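# Why Do We Sort Things?

Think about a drawer full of socks. If they are all mixed up, it takes a long time to find two that match. If they are sorted by color, you can find a pair fast.

Sorting means putting things into groups. Everything in a group is alike in some way. You can sort by color, by size, by shape, or by what a thing is used for.

## Sorting at the library

The library in Terngate has a shelf for animal books and another shelf for stories. Inside the story shelf, the books are in order by the author's last name. That is sorting two times: first by kind, then by letter.

## Sorting at the market

In Immont, apple growers sort their fruit by size. Small apples go to the juice press. Big apples go in boxes that hold 40 each. Bruised ones are fed to pigs.

## More than one right way

The same things can be sorted in different ways. Take 20 buttons and sort them by color. Now mix them up and sort them by the number of holes. Your groups will probably change, but the buttons are the same.

The way you choose is called a **rule**. A good rule tells you where every button goes. If one button does not fit any group, you can change the rule or make a new group.

**Try it:** Sort five things from your pocket or school bag. Ask a friend to guess your rule.
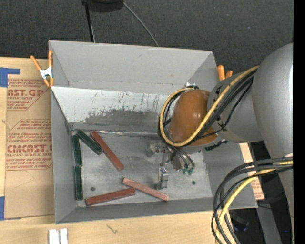 *Green bars and reddish bars in a gray bin. Color could be the rule for these.*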